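2019年11月28日
打印本文 | 发送邮件
请输入关键字 搜索

信任指数

宣传册是老板转发给我的，附言只有四个字，你看一下。在我们公司，你看一下的意思是这件事已经定了，由你去办，办砸了由你去解释。

我把宣传册从头看到尾。封面上一群人站在草地上往天上跳，每个人的鞋底都很干净。往后翻，是“沉浸式团队推理晚宴”，再往后是“由专业引导师全程赋能”，最后一页写着“活动结束后，贵司将获得一份独家信任指数报告”。我在“独家”下面画了一道线，又在“指数”下面画了一道线，想了想，把整句话圈了起来。办这家活动的公司叫Vumik，名字像一种治鼻炎的喷雾。

我在Rind做行政，做了很久，久到公司每一次团建我都记得，而且记得发票的抬头。有一年是划皮艇，租了一个水库的角落，救生衣上全是别的公司的名字，市场部和售后部的人撞在一起，为了谁先撞的谁，一直吵到开春。有一年是烧陶，每个人捏一个杯子，说好了烧完寄回来，寄来的是一箱碎片和一张很客气的卡片。还有一年请了一位老师来讲倾听，老师讲了一下午，中间没有停下来听过任何人。每次结束以后都有一份问卷，问卷最后一题总是“您是否觉得与同事的关系更近了”，我每次都填“是”，大家每次也都填“是”，然后第二天早上该抢打印机的还是抢打印机。

所以我给Vumik打电话的时候，语气不太好。

接电话的是个年轻女人，声音亮得像刚擦过的玻璃。她问我们公司的痛点是什么。

我说我们没有痛点，我们卖阀门配件。

她说每个团队都有痛点，没有察觉到痛点，往往就是最大的痛点。

这种话我是防不住的。你说有，她就有药；你说没有，那是病得重。我换了个问题，问信任指数是怎么算出来的。

她说，有一套模型。

我问什么模型。

她说是综合了观察、互动频次和决策质量的一套模型，由现场的引导师采集，再由后台生成。我问后台是谁。她停了一下，说，后台就是系统。我说系统总得有个满分吧，满分是多少。她说指数没有满分，信任是没有上限的。我把这句话写在便笺上，贴在显示器旁边，贴了一个星期，每天看一遍，每天都觉得更不对劲。

报价单发过来，晚宴一项，场地一项，引导师一项，信任指数报告单列一项，将近3,000块。我给老板发消息，问报告这一项能不能去掉。老板回，报告要有，年底要用。我问年底怎么用。他回，放进总结里。

于是我签了字。

去的那天公司包了一辆车，连我在内一共20个人，没算司机。售后部的人坐在最后面吃橘子，橘子味一路往前飘。财务大姐靠窗坐着，膝盖上放着一个布袋，里面是她自己带的拖鞋，她不信酒店的拖鞋。仓库的小伙子坐在我旁边，戴着耳机，车一开就睡着了，头一下一下磕在玻璃上。他来公司不满一年，平时一个人待在楼下，见了谁都先点头再说话。我给他发通知的时候，他专门跑上来问我能不能不去。我说最好去。他问穿什么。我说随便穿。结果他穿了一件衬衫，领子上还有包装的折痕。

酒店叫Stidness，宣传册上说在湖边。到了一看，湖是有的，在一道铁丝网的那一头，网上挂着水务部门的牌子，禁止游泳，禁止垂钓，禁止投喂。大堂里很热，前台上摆着一盆假兰花，我摸了一下，有一片叶子是真的，不知道怎么混进去的。立牌上写着“热烈欢迎Tison公司莅临推理晚宴”，我在立牌前站了一会儿，去问前台。

前台查了查，说你们在东厅，他们在西厅。

我说也是推理晚宴？

她说是的，都是Vumik的，今天两场。

我说那我们的立牌呢。

她从柜台底下抽出一块，上面也印着热烈欢迎，公司名的地方贴了一张纸，纸上手写着Rind，翘起来的那一角下面露出另外一家公司的最后一个字母。她把翘角按了按，把牌子立在Tison那块旁边。我看着那个字母，心想，独家。

东厅铺着暗红色的地毯，桌子中间放着烛台，蜡烛是装电池的，其中一支闪得特别快，像有急事。引导师穿着一件风衣，戴着一顶侦探帽，跟我们每个人握手，握到财务大姐的时候，大姐把手抽回来，从包里拿出一包湿纸巾。

“各位贵宾，”引导师说，“今晚，你们当中有一个人，出卖了所有人。”

售后部有人说，肯定是采购。

大家都笑了。引导师也笑，等笑声小下去，他把声音压低了，说故事是这样的：一个古老的家族，一幅祖传的画，在拍卖前夜被人换成了赝品。换画的人就坐在这间屋子里。他一会儿发身份卡，卡片装在信封里，只能自己看，不能给任何人看，看完必须交回。晚宴结束之前，全体投票，把内鬼找出来。

他又补了一句：“这是一场关于信任的游戏，所以规则只有一条，谁也不许亮卡。”

我举手问，如果亮了呢。

他说，那信任指数会受到影响。

我把手放下了。

亮不亮卡这件事在我脑子里转了一圈。卡片看完交回，意味着事后没有东西可以对。一个找小偷的游戏，偏偏把唯一能当证据的纸收走了。我以前管过一次公司的钥匙柜，那时候也有一张登记表，后来登记表不见了，大家就都说自己没拿过钥匙。我对所有“看完请交回”的东西都有看法。

然后是收手机。引导师的助手拿着透明的塑料袋走过来，请我们把手机放进去，封上口，贴上桌号，统一保管。助手说这是为了让大家回到当下。我问有没有收据。她愣了，说一般没有人要收据。我说那我现在要一张。她去跟引导师商量了一会儿，回来时在一张餐巾纸上写了“收到手机”和当天的日子，还很郑重地签了个名，看不出签的是什么。我把餐巾纸叠好，放进衬衣口袋。坐在对面的销售主管看着我说，你这个人，活得累不累。

我说还行。

分成4个组，按抽签来，我和财务大姐、销售主管、仓库小伙子一桌，另外还有研发的一位，他从头到尾都在吃面包。信封发下来，我背过身去拆。卡片上写着：你是家族的老管家。你没有换画。你昨晚听见走廊里有脚步声，但你不敢肯定。请注意，有人会故意怀疑你，那个人很可能就是内鬼。

我看了两遍，最后一句让我很不舒服。按照这句话，谁怀疑我，我就该怀疑谁。要是别人的卡片上也有这一句，那这间屋子里只要有一个人先开口，事情就会像推倒一排自行车一样，一直倒到门口。

卡片收走了。汤端上来，是南瓜的，上面浇了一圈奶油。大家一开始都不说话，喝汤的声音很响。引导师在桌子中间走来走去，手里拿着一个夹子，时不时低头写点什么。他经过我身后的时候，我往后仰了一下，想看他写的是什么。他把夹子贴在胸口，对我笑了笑，说，采集中。

先开口的是销售主管。他说他是画商，昨晚睡得很死，什么也没听见，没换画。财务大姐说她是厨娘，没换画，而且她觉得这个家族的账目一定有问题，有钱买画没钱给厨房换灶。研发的那位咽下面包，说他是远房表弟，没换画。我说我是管家，听见了脚步声，没换画。

然后大家看着仓库小伙子。

他脸一下子红了，说他是园丁。

“然后呢？”销售主管问。

“没有然后了。”他说，“我就是园丁，我也没换。”

“你也没换，”销售主管把勺子放下，“你说‘也’的时候，看了一下门。”

小伙子说他没看门。

“你现在又看了。”

他确实又看了一眼。有人问你看没看门，你总会去看一眼门的，这算不了什么。我正要说这句话，邻桌的人已经转过身来了，问我们这边有什么情况。销售主管说有重大突破，园丁很可疑。邻桌有个人马上说，对，他刚才交卡片的时候手在抖。另一桌的人说，园丁最了解这房子后面的路，换了画可以从花园运出去。售后部那个吃橘子的站起来说，我早就觉得是他，我在车上就觉得是他，他一路装睡。

“我真睡着了。”小伙子说。

“装睡的人都这么说。”

大家又笑了，笑得比刚才更大声一些。主菜上来了，是鸡腿，配着几根很直的胡萝卜。小伙子没有动刀叉，两只手放在桌子下面。他说，园丁是住在外面的，晚上进不了主屋，主屋的钥匙应该在管家那里。

他说完看了我一眼。我知道他没有别的意思，他是在想办法，而且想得挺有道理。可是全屋的人都跟着他看我，我脑子里冒出来的第一个东西，就是卡片上那句话：有人会故意怀疑你。

我张了张嘴，说：“管家的钥匙每天晚上都交给主人。”

卡片上根本没有写这个。我不知道我为什么要编这么一句，编得还这么快。整个晚上我都在防着引导师，防着那套模型，防着那块贴了纸的立牌，结果轮到我自己的时候，我把一个二十出头、衬衫上有折痕的人推出去了，用的是一把没有的钥匙。

“你看，”销售主管说，“他开始咬人了。”

后面就很快。大家开始把平时的事也搬上来。有人说园丁上个月发错过一批垫片。有人说园丁从来不参加下午茶。有人说，楼下仓库那个门，为什么总是从里面反锁。小伙子说是风大，不锁会撞。他解释得很认真，越认真大家越开心，引导师在旁边轻轻鼓了两下掌，说非常好，请继续，这就是真实的互动。

我借口上厕所出来了。

走廊里铺着同样的暗红色地毯，尽头有一扇门通到外面的露台，露台上摆着一个装满沙子的烟灰桶。有个女人站在那里，胸前别着Tison的名牌，名牌翻过去了，只能看见背面的别针。她没有抽烟，在吃一小包咸饼干。

她问我是不是东厅的。我说是。

“你们抓了谁？”她问。

“园丁。”

她点点头，把饼干递过来，我拿了一片。她说西厅抓的是厨娘，一个前台小姑娘，已经哭过一次了，大家哄好了，现在正在接着抓。

我问她是什么角色。她说她是老管家。

“听见走廊里有脚步声？”我说。

“但是不敢肯定。”她说。

我们都站了一会儿。铁丝网那边的湖黑乎乎的，有什么东西扑腾了一声。我说，你的卡片上是不是写着，有人会故意怀疑你。她说是，而且她刚才偷偷问了他们厨娘，厨娘的卡片上也有这一句。她又说，她还问了旁边坐的画商，画商也是。

“那内鬼的卡片上写的什么？”我问。

她把饼干包折起来，放进口袋。“你觉得有内鬼那张卡片吗？”

她也是做行政的，这个不用问，她身上带着回形针。她说她为了这单生意跟Vumik要过三次计分规则，第一次对方发来宣传册，第二次对方发来同一本宣传册，第三次对方给她寄了一盒曲奇。我说我连曲奇都没有。她说不好吃。

我问她打算怎么办，回去说出来吗。

她想了想，说他们总经理投票抓厨娘的时候非常投入，拍了桌子，她要是现在进去说根本没有内鬼，那拍过的桌子怎么收场呢。她说她准备等甜品上完。我说我也是。这话说出口以后，我们两个都没有再看对方。

回到东厅，票已经投完了，结果跟鸡腿一样没有悬念。引导师站在中间，让灯光师把灯调暗，灯光师就是收手机的那个助手，她走过去关了一半的灯。引导师慢慢地说，各位的选择是，园丁。

然后他走到小伙子身后，把手放在他肩膀上。

“园丁，”他说，“请你告诉大家，你是内鬼吗？”

小伙子说：“我不是。我说了好多遍了。”

屋子里安静了一下。引导师把侦探帽摘下来，用一种很满足的声音宣布，今晚，没有内鬼。从一开始就没有。真正的赝品，是各位心中的猜疑。

有人倒吸了一口气，有人鼓掌，销售主管站起来鼓掌，边鼓边摇头，说高，实在是高。售后部的人过来搂住小伙子的脖子，说兄弟，我就知道不是你。小伙子被搂得歪到一边，也跟着笑，笑得很配合，耳朵还是红的。财务大姐坐着没动，过了一会儿，把自己那份布丁推到了他面前。她刚才投的也是他，我看见她举手了。我也举了手吗？我那时候在露台上，票数里没有我，这是我整个晚上唯一能拿出来说的事，可我心里很清楚那把钥匙是谁编的。

引导师请大家说感受。感受说了很久。大家都说学到了很多，说猜疑真可怕，说以后要多沟通。轮到小伙子，他说挺好的，鸡腿挺好吃。那只鸡腿还在他盘子里，完整的。

轮到我，我说我想了解一下信任指数。

引导师说问得好，系统正在生成。他朝助手点点头，助手从门外拿进来一个相框，相框里是一张烫金的证书，上面写着本团队信任指数668，处于“深度互信”区间，祝贺Rind全体同仁。大家又鼓了一次掌。老板接过相框，举着，转向左边，再转向右边。

我凑过去看。烫金的字是凸起来的，摸上去有棱。公司名也是烫金的。后台系统在一个酒店的走廊里，隔着一道门，把金字烫好，装进框里，从投票结束算起，中间只上了一道布丁。我问引导师，你们在哪里烫的。

他说什么？

我说这个金。

他说，我们有合作的工坊。

散场的时候两个厅的人在大堂里碰上了，都穿着外套，都脸红红的，都在找自己的车。Tison的总经理抱着一个相框，跟我们老板的那个一样大。两个人不认识，但抱着一样的东西，就互相点了个头。我绕到侧面，玻璃反光，歪着头看了半天才看清楚，668。咸饼干女士站在她们总经理后面，冲我抬了抬眉毛。

我们老板也看见了。我等着他说点什么。他看看人家的，又看看自己的，很高兴地说：“巧了，咱们两家水平差不多。”

我去找引导师。他在衣帽间里脱风衣，里面是一件起了球的灰毛衣，看着比刚才老了好些。我把事情一条一条跟他讲：卡片，贴纸的立牌，金字，668。我说得很平静，来之前在车上就练过一部分。

他听完，把侦探帽放进一个塑料盒子里，盒子里还有一顶一样的。

他说：“原来是发真数的。”

我说真数是怎么算的。

“就我们几个人坐那儿打分。”他说，“有一回给一家公司打低了，人家老板当场就问，是谁拉低的。后来那家公司走了好几个人。再后来就统一了。”

“为什么是668？”

他说要是整数，大家不信。要是太高，老板觉得钱白花了，既然这么好还来干什么。要是太低，又不好放进总结里。六字头刚刚好，后面两个数是印刷厂排样的时候随手填的，填完看着挺吉利，就没改。

我说那没有内鬼这件事呢，每场都抓错一个人，那个人怎么办。

他拉上盒子的拉链，说一般抓错的那个人，第二天大家都会对他特别好。我问他有没有第二天去看过。他说没有，第二天他在别的地方有场。

一路回去，车里很吵，大家在复盘谁最先怀疑的谁，复盘的结果是谁也没有最先怀疑谁。小伙子还坐在我旁边，没有戴耳机，也没有睡。他把头离玻璃远远的，坐得很直。我想跟他说钥匙的事，说管家的卡片上没有那句话，是我编的。车开过收费站，开过加油站，又开过一片大棚，我把这句话在心里改了好几遍。最后我问他冷不冷。

他说不冷。

到了12月，总结交上去了，信任指数放在第二页，老板让我在旁边配一个向上的箭头。我问他，向上是跟什么比。去年没有这个数。他说那就跟零比。我配了箭头。Vumik的回访电话也是那几天打来的，还是那个很亮的声音，问我是否愿意推荐给同行，推荐成功可以减免报告费用。我说你们的报告成本是一个相框。她说感谢您的宝贵意见，然后问我们明年的痛点是什么。

我在电话这头想了一会儿，说反锁的门。

她问什么门，我说没什么。
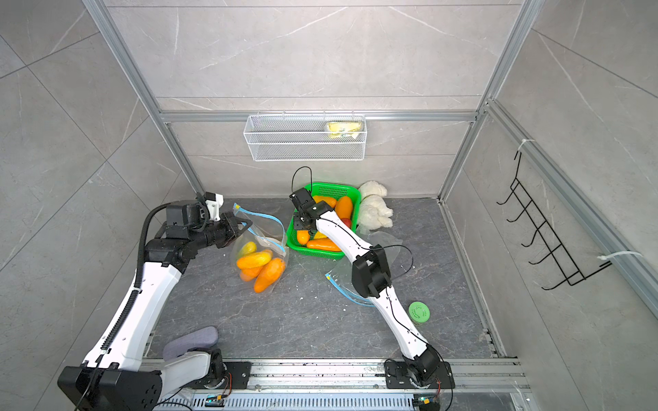
两张里都有透明的塑料袋。
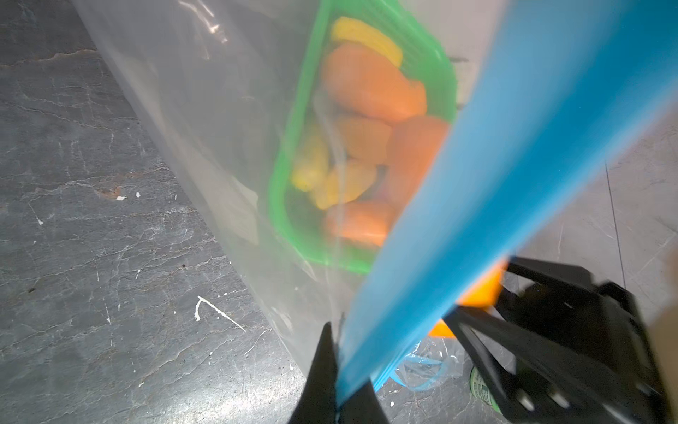 手机那件事我还没有讲完。那天晚上散场，助手把封好的手机一袋一袋摆在东厅的长桌上，说请各位自行认领，灯只开了一半，大家都弯着腰，把脸凑得很近去认。我掏出那张餐巾纸，要求当面核对，后面排队的人就开始叹气。隔着一层塑料膜看东西是很恼人的，你明明知道它是透明的，可里面就是发糊，像第二张里那只绿篮子，黄的和橙的一块一块都在，要说清楚是什么，还得再凑近些。我拿起一只，对着那支闪得特别快的蜡烛照，看见一个手机壳的影子，觉得是我的，拆开来，屏幕亮了，是仓库小伙子的。上面有一条还没发出去的消息，写给谁我没看，内容只有一行：他们让我扮园丁，应该没什么台词，我能早点回来。

我把袋口重新压上，压了好几次才压严，递给他，说这是你的吧。他说是，谢谢。他翻过来看了看封口，又看了看我手里的餐巾纸，问我，那个收据真的有用吗。

我说没什么用，上面连名字都看不出来。

“那你还要它。”他说。

餐巾纸现在还夹在我的台历里，跟那张“信任是没有上限的”的便笺放在一起。相框挂在会议室，挂得有点歪，财务大姐每次进去都伸手扶一下，过两天又歪了，她说是钉子的问题。大家确实对小伙子特别好了一阵子，下午茶有人专门端到楼下去，端下去的时候门反锁着，就放在门口的箱子上。后来端的人忘了一次，又忘了一次。销售主管见了他还叫园丁，叫得很亲热，新来的同事以为他姓袁。

有一天下班，我去仓库领一卷胶带。风果然很大，我推门，推不开，就敲。他在里面问是谁。

我说：“管家。”

说完我就后悔了，这算什么话。里面好一会儿没有声音，然后我听见锁转了一下，门开了一条缝，他探出半张脸，先点了头。

“钥匙呢？”他问。

我不知道他是在开玩笑，还是真在问我有没有带仓库的备用钥匙，那把备用钥匙按规定归行政管，登记表丢了以后，我一直没找着。我站在风里，把口袋一个一个摸了一遍。

他看着我摸，等我摸完，把门拉开了些。

“胶带要宽的还是窄的？”他说。

我说宽的，又说，那天晚上，钥匙那句话卡片上没有，是我自己加的。

他已经转身往货架那边走了，架子很高，他踮着脚去够最上面那一层。他说他知道，他后来问过财务大姐，大姐去问了别人，别人的卡片上都没写钥匙。他把胶带拿下来，吹了吹灰，翻开领用本，让我签字。

我签了。他低头看了看，说看不清楚，让我重新签一遍。

分享 4 | 评论 0
打印本文 | 发送邮件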